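Gradonar Tabletop Kit

From the Pevby open robotics encyclopedia, the one where contributors are allowed to say "I"
Last revised 2023-04-07

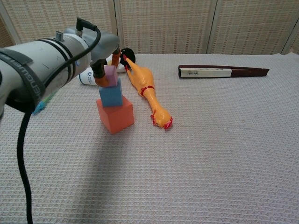 The Gradonar Tabletop Kit is a training package for robot arms, sold by Mazza and meant for schools, small labs and people like me who have a spare table and not much sense about how to spend an evening. You bring the arm. The kit gives you a pair of soft-object sets, a printed task book, the control software and a year of help by email. I've been using one since it reached version two, and I wrote most of this entry (Ottavio Gatti did the part on licensing and fixed my spelling).

History

Tullio Russo put together the first version at Bradolov, a small workshop that mostly repaired packaging machines. He wanted a set of tasks a new operator could learn on without breaking anything expensive, so he started with foam. Mazza picked up the idea, gave it a proper box and added the software. The first run was 100 kits. I have one of the later ones, and the lid still doesn't close right!

Tasks

The task book has 13 tasks, and they get harder faster than you'd expect. Stacking comes first: three foam cubes, the largest at the bottom and the smallest on top, placed with a two-finger gripper. It sounds like nothing. But foam gives a little when you squeeze it, and if the middle cube is sitting off-center you have to decide whether to fix it or just set the last one down gently and hope. I usually hope.

After stacking you move on to sorting, then to what the book calls "odd shapes." You supply those yourself, and the book leaves it wide open. A rubber chicken is a great choice — long, skinny, shiny, and with no obvious place to grab it. Bottles lying on their side are good too, and so are wooden tongs, which are thin and lie flat enough that the fingers have to come in low. The last few tasks mix everything on one table, and you work around whatever is in the way.

Software

You can drive the arm live or record a run and play it back. Recording is the part I like best. Each run gets saved with its own notes page, and you can trim the beginning and end without exporting anything. The free storage tier holds 2,000 runs, and I haven't come close to filling it. Playback is fussier. If a cube starts a finger's width from where it was when you recorded, the arm will happily close on air, and there's no warning for that in the current version.

Setup takes me eight minutes when the arm is already bolted down. The manual says to use a plain, light cloth with some texture, and I agree with it. On a bare tabletop my cubes slid every time I bumped them.

Reception

Most of what I hear from other owners is friendly. People like the task book and the soft pieces, and teachers seem to like that a dropped cube makes no noise. The complaints are mainly about cable handling. The kit has no clips or guides, so how you route things along the arm is your problem, and the manual gives it half a page. Ottavio thinks the price is too high for foam and paper. I think the software makes up for it, though I'd wait for a sale.

See also

Bradolov workshop
Soft-object sets
Two-finger grippers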